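Carnness puts hand-taught robot claims to the test

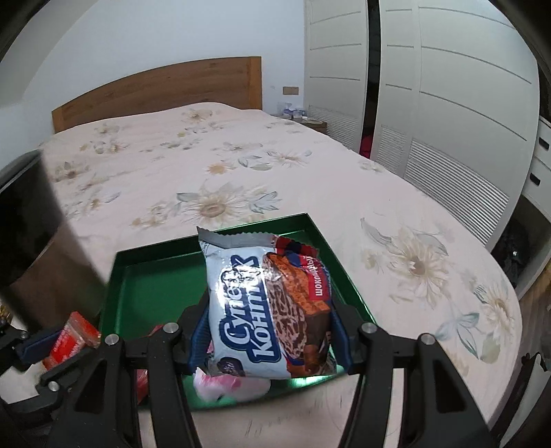 Carnness will spend July checking whether people using hand-held grippers can teach a robot to pack snacks, as supplier Flerkano claims. The trial covers 900 demonstrations by 15 people.

"We've heard big promises before – a good demo in a bedroom isn't a working robot," said Seren Griffiths, trial lead. "I'll believe it when the arm copes with a wrapper it hasn't met."

Results, failures included, will be published.

We use cookies to improve your visit. Accept | Manage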